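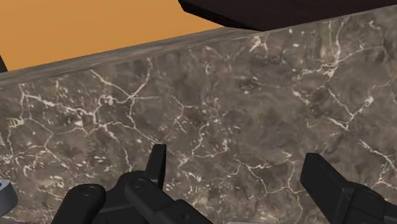 Chapter 6
Metamorphic Rock as Dimension Stone

6.1 Scope of the chapter

Chapter 5 dealt with igneous stone, in which the mineral grains lock together as a melt cools. The present chapter deals with stone that has been changed in the solid state by heat, pressure, or both. Marble receives the most space. Slate, quartzite, and serpentinite follow in Sections 6.5 through 6.7. Gneiss is sold in the trade as granite and was covered with that group in Chapter 5.

The reader should be able to state the difference between a geological name and a trade name before going on. In geology, marble is a rock made mostly of calcite or dolomite that has recrystallized. In the trade, the word has long been applied to any carbonate stone that takes a polish, including many limestones that were never metamorphosed. Both uses appear in contracts. Where the difference affects a test result, this book uses "true marble" for the first.

6.2 Origin of color and veining

Pure calcite marble is white. Color comes from material that was present in the original limestone or was carried in later by fluids. Carbon gives gray to black. Iron oxides give pink, red, and yellow. Clay and iron together give the brown and taupe range, and chlorite or serpentine gives green.

Veins are fractures that have been filled and healed, most often with calcite. A pale network crossing a darker ground records at least one period of breaking. Where one vein offsets another, the offset vein is the older. Veins are not weak planes in every case. A vein fully filled with coarse calcite may be as strong as the stone beside it, while a thin seam of clay may part under light handling. Color alone gives no guide to strength.

The direction of sawing also changes the look of a block. A cut parallel to the bedding tends to show clouded patches, and a cut across it tends to show streaks. The broad face and the edge of one slab can therefore differ in pattern, and samples should be approved with both in view.

6.3 Quarry records used in this chapter

Worked problems draw on two quarries. The Jirov quarry produces a brown calcite marble from 3 benches. The Rorau quarry produces a white dolomite marble from a single bench and keeps a log for each block. Block logs give the bench, the bedding direction, the gross volume, and any open seams. The Rorau log runs to 1,805 entries and is reproduced in part in Appendix B.

Terms to know before Section 6.4

Bed: the natural layering of the stone in the quarry.
Vein cut: a saw cut made across the bed.
Cross cut: a saw cut made parallel to the bed; also called fleuri cut.
Dry seam: an unfilled or partly filled crack.
Recovery: the volume of salable stone divided by the gross volume quarried.

6.4 Physical properties

Three properties control most decisions about use: water absorption, flexural strength, and resistance to abrasion. Each is measured on cut specimens. Flexural strength is measured with the load applied both parallel and perpendicular to the bed, and the lower value governs design.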